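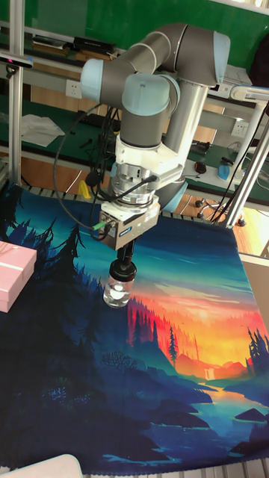 A robot arm with pale blue joint caps over a printed fabric mat.

How to organise staff leaving and long-service gifts without last-minute panic

By Santeri Miettinen
Updated 3 Apr 2025

This guide is for whoever ends up looking after presents at work. In a small firm that is usually the office manager, or the person who once bought a card and has been asked ever since. It covers leaving gifts, long-service gifts and retirements. Client gifts are a separate job with separate tax rules and I have left them out.

I have done this at two companies, first at Mottram and now at Plillholm, where we are spread over three sites and a fair number of people work from home. The method is the same at both. It takes an afternoon to set up and very little time after that.

What you need before you start

A list of everyone's start date, from payroll or HR.
A shared calendar that at least one other person can open.
A budget agreed in writing by whoever signs off spending.
A cupboard or drawer that locks.

Step 1: Decide which occasions count

Write down the occasions the company will pay for and the ones it won't. Ours are five years, ten years, every five after that, retirement, and leaving after 2 years or more. Birthdays, weddings and new babies are handled by teams themselves, with a collection if they want one.

Keep the list short. Every occasion you add has to be done for everybody, and the person who gets missed will remember it. If your firm has never had a list, look at what was done over the past few years and start from there.

Step 2: Set an amount for each one

Fix a sum for each occasion and apply it to all grades. We used to let managers choose, and it led to a warehouse supervisor getting a mug and a sales lead getting a weekend away in the same month.

Include delivery, wrapping and the card in the sum. A hamper that looks within budget on the website can go well over once it has been sent to a home address in the Highlands.

Ask your accountant how your gifts should be treated for tax. Long-service awards, vouchers and cash are not all dealt with in the same way, and the limits change. Get the answer by email and keep it with the budget.

Step 3: Put the dates in the calendar

Go through the start dates and enter each anniversary for the coming year. Then add a reminder 18 working days before each one. That gives you time to ask the manager, place the order and send it back if it arrives broken.

Do the following year's dates in November. By January you will already be late for somebody.

For leavers, ask HR to tell you as soon as a resignation is accepted and the person is happy for it to be known. Some people don't want it announced. Check before you send a card round.

Step 4: Find out what the person would like

Ask the manager first and then someone who sits near them, because managers often get this wrong. Useful questions are:

Do they drink alcohol?
Is there anything they can't eat, or don't eat?
How do they travel home, and could they carry something large?
Do they have a hobby they already own everything for?
Would they mind a presentation in front of other people?

The hobby question saves money. A keen angler has strong views on rods and will not want the one you pick. Vouchers for the shop they use are safer.

The last question matters more than the present. I have seen a man hide in the post room to avoid a speech. Now we offer a choice of a gathering, a quiet handover with the manager, or delivery to the house with a letter.

Step 5: Choose the gift

Hampers and baskets are the usual choice for retirements and they work well if you read the contents list properly. Look at the weight of each item. A large basket can be mostly shredded paper and a box of crackers. Compare two of the same price side by side before you order.

For a gift going to a whole team, look for things that are individually wrapped. Nobody wants to cut up a fruit cake with a letter opener, and half the team will be out on the day anyway. Savoury food goes first in every office I have worked in, so include plenty of it.

For long service, something that lasts is better than food. We let people pick from a short list:

A watch or clock.
A good pen in a case.
A garden bench or tree, delivered.
Luggage.
A voucher for the same value.

Most choose the voucher. The bench is second. We have had one request for a clock in all the time I have done it.

Plants need a little care. Don't order them for someone who is about to go on holiday, and check for cats, as lilies are poisonous to them.

Step 6: Engraving and personal messages

Get the spelling of the name from the person's own email signature. Payroll may have the formal version, and a woman known to everyone as Bev may not want Beverley on her carriage clock.

Send the wording to the engraver in writing and ask for a proof. Read the proof aloud, then have another person read it. Dates are where mistakes creep in. At Mottram a plaque for the reception wall went up giving the founding year as 1913 when it should have been 1931, and it stayed up for most of a summer before a visitor pointed it out.

Keep the wording plain. Name, years, company and thanks will do. Jokes look odd after a while.

Step 7: The card

Buy a big card. Better still, buy several and keep them in the drawer, so that you aren't relying on what the petrol station has left.

Start the card a week ahead. Put it in a plain folder with a list of names clipped to the front and ask each person to cross themselves off and pass it on. Write the return date at the top of the list. It will get stuck on someone's desk, so go and look for it on the second day.

For people at other sites, collect messages by email and print them on a sheet that fits inside. At Plillholm we tried an online card and it was fine for the home workers, but the older hands at the Hovness depot wanted paper and I think they were right. We now do both when there is time.

Step 8: Order and check

Order so that the gift arrives at least 7 days before you need it. Have it sent to the office unless it is too heavy to move, and tell reception it is coming.

Open the outer box as soon as it arrives. Check that everything on the contents list is there, that nothing is leaking and that use-by dates run past the day of the presentation. Photograph any damage straight away, as suppliers usually want to see it.

Then hide it. A locked drawer is best. The stationery cupboard is no good, for obvious reasons.

Step 9: The presentation

Keep it under ten minutes. Book the room, tell people what time to come, and get whoever is speaking to check their facts with you beforehand. They should know the start year, the first job the person did and how to say their surname.

Mid-afternoon suits most offices. Avoid the last hour of the person's final day, when they are handing in their pass and trying to get hold of IT.

If food is being shared, put the wrappers and labels next to it so that people with allergies can look for themselves.

Step 10: Write it down

Keep one spreadsheet with the name, occasion, date, gift, supplier and cost. We keep ours in Sorix with the other office records, but a plain file does the same job. It stops you giving the same person the same pen twice and makes the budget much easier to argue for next year.

Note any problems with the supplier as well. I rate ours good, fair or don't use again.

Common problems

The person leaves earlier than planned. Post the gift on with the card. A late parcel is much better than none, and people are pleased to get it.

The collection comes up short. Don't go round a second time. Spend what there is, and never say how much was in the envelope.

Two people share an anniversary. Hold one gathering if both are happy with that, but keep the cards separate.

Someone was missed. Ring them, apologise and send the gift the same week. Then go back over the start dates, as there may be others. In our case the gap was roughly a dozen people who had joined through an agency and had been entered from the date they went permanent. We now count from the first day they worked with us.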